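How many demonstrations before wrist cameras stop mattering? (fridge and kitchen tasks)

Posted by Yoga Pillai, Dec 16, 2018

I'm trying to repeat the result in the Laltaveo report, where a policy trained on two views (one fixed, one on the wrist) beats a fixed view alone on household pick-and-place. They trained on 3000 demonstrations. I have 1632, all collected by hand guiding, and my gap between the two set-ups is much smaller than theirs. On the fridge task it nearly disappears.

My fixed view is beside the fridge with the door open. It sees the door bins well but loses the fruit when the gripper gets in front of it.
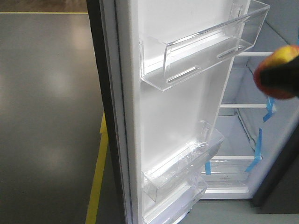 Fixed view, fridge task, apple in the gripper.

The wrist view is cropped to a square and scaled down before training. I kept the floor in, because the base moves between stations and I thought the tape lines might help the policy work out where it was. The living room corner is a good case: two yellow lines meet there, next to a dark cabinet, and from the wrist you get both.
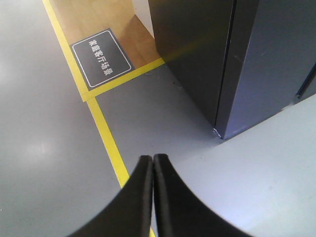 Do the two views need to share one encoder? Separate encoders are the safer choice with this amount of data, as the two cameras see things at very different scales.

I copied that from the notes that came with the report, and I did follow it. What I'd like to know is whether my demonstrations are too few, or whether something else is wrong.

Kilian Brunner

I don't think it's the number. We ran the same comparison in June with 1000 demonstrations and still saw a clear gap in favour of the wrist camera, so you should have enough.

I would look at how much of each demonstration is spent travelling. If the gripper is closed and the base is driving, the wrist view is mostly floor. Those steps teach the network very little about grasping, yet they count the same as the others in the loss. In a kitchen it is a bit better, as you often get the worktop and what's on it in the same view, but there's still a lot of floor in the middle.

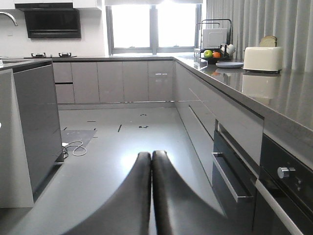
Wulan Nasution disagrees about dropping the travel steps and says that in her runs the policy then stopped short of the counter and reached for things it couldn't get to. She keeps them all and gives them a lower weight.

That's fair, and lower weight is probably the better first try. I used a quarter. I haven't tested other values in any careful way, so don't read much into it.

Also check your timestamps. If the wrist stream lags the fixed one by even a few steps, the network learns to ignore it, and your result would look just like what you describe. Plot gripper opening against both streams for a handful of episodes before you retrain anything.

Fikri Mangundap

get more data. 3000 is what they used so use 3000

Kartini Rahman

Kilian has covered the timing. I'd add that the fridge is an odd task to judge this on. Clear bins against a white liner are hard for any camera. Up close the wrist view has highlights all over the plastic, worse if there's film on it, and the edge of the bin comes and goes as the arm moves.

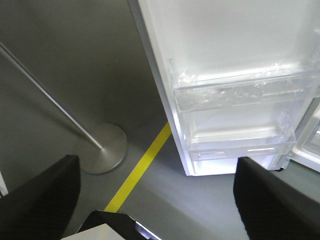 Lower bins from the wrist, gripper open.

So a small gap on the fridge alone doesn't say the wrist camera is useless. Report the tasks separately. The Laltaveo figure is an average over all their tasks, and if I remember the appendix properly the fridge was one of their weaker ones too.

What I would do, in this order:

Check the sync, as above.
Run each task with 100 test trials per set-up. With fewer than that the difference you're chasing may be noise.
Train again with the wrist view blanked out at test time only. If the score doesn't move, the policy isn't using it.
Try random brightness changes on the wrist images. They helped us with the reflections — more than a larger encoder did.

One question back to you: was the same person guiding the arm in all 1632? We had two people who approached the bins from different sides, and the fixed-view policy coped with that better than the two-view one. I never found out why.

Yoga Pillai

Thanks. Three people did the guiding, so I'll split it by person as well. The wrist stream was four steps behind in the episodes I've plotted so far. I'm fixing that first and will post the new scores under this thread.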